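Packing & Dispatch > Stations and Benches
Thread: Poly mailers reading oversize on column scan stations

beltside_k
Sat 30 August
We run gray poly mailers across a column-type scan station at Nosesthorpe: flat pad, upright at the back, green belt to the right. Rigid cartons measure correctly. Mailers do not. The same bag with the same contents gives a different height on each pass, and enough of them land in the next rate band that accounts has started asking. In June we logged 361 mailers and re-measured each by hand. The station was high on most of them and never low. Calibration block reads fine before and after every shift. What is everyone else doing at the bench?

tarewright
The station is measuring correctly. It reports the highest point it finds, and on a crumpled bag the highest point is a corner standing up. Flatten the bag before it goes on the pad. We press from the center outward, fold the loose edge underneath, and set it down seal side to the column. Takes about as long as it takes to read this sentence.

beltside_k
We tried pressing. Air in the bag just moves to the other end.

tarewright
Then you are sealing with air in it. Fix it at the packing bench.

dock9_lena
Disagree with fixing it upstream. Half of our mailers arrive already sealed from Mindivell and we do not get to repack them. What worked for us was a dwell. The bag sits on the pad for 2 seconds before the read is accepted. Soft film settles a surprising amount in that time. The setting was under the trigger menu on our unit, yours may differ.

humidor_ops
A dwell costs throughput. At 1000 pieces a shift that is over half an hour spent watching bags relax. I would take the occasional rate band error.

dock9_lena
The surcharges cost us more than the half hour. Depends on your carrier contract, so run your own numbers.

postal_grumbler
Nobody has mentioned orientation. If the label is not flat and facing up you get a no-read, the packer picks the bag up, turns it, drops it again, and now it is more crumpled than when it started. We traced most of our bad heights to second attempts. Check whether your 361 includes re-presents.

beltside_k
It does. I went back through the log and split them. First-pass reads are noticeably closer to the hand measurement. That helps, thanks. It does not explain all of it.

tarewright
How many bags does a packer have in hand at one time?

beltside_k
Varies. When the basket on the left fills up they take a bundle and work down through it over the pad.

tarewright
There is your remainder. A bundle resting on the pad can trigger a read by itself, and the code on top gets the height of the whole stack. Move the bundle off the pad and present singles.

humidor_ops
Agree with that one. We had the same thing at the Humphreys site and put it in the bench instructions. The bundle stays in the basket, one bag comes out.

dock9_lena
Singles from the basket is slower than working down a stack in the hand. Our packers hold the stack clear of the pad and deal from it. No false triggers as long as it stays clear.

postal_grumbler
"As long as it stays clear" is carrying a lot there. By the tenth bundle the forearm is tired and the stack is leaning on the pad.

beltside_k
Draft for the bench card, combining the above. Corrections welcome before I laminate it.

1. Take mailers from the basket one at a time. Do not park a bundle on the pad.
2. Press flat from the center, loose edge under.
3. Label up, flat, inside the ruled area.
4. Wait for the read, then move the bag to the belt.
5. On a no-read, smooth the label in place before lifting the bag.

Station layout: dark pad in front of the column, scale and yellow notice on the upright. The notice says 朝上放置, "place facing up", and it is going on the card in English as well. A bundle of mailers is held over the pad with its far end touching, the condition step 1 is meant to rule out.
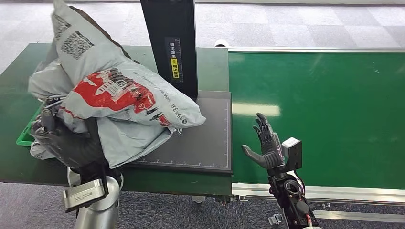
Similar threads
Kornora label stock curling on poly film (10 replies)
Left or right basket for mixed mailer and carton benches
Re-present rate as a bench metric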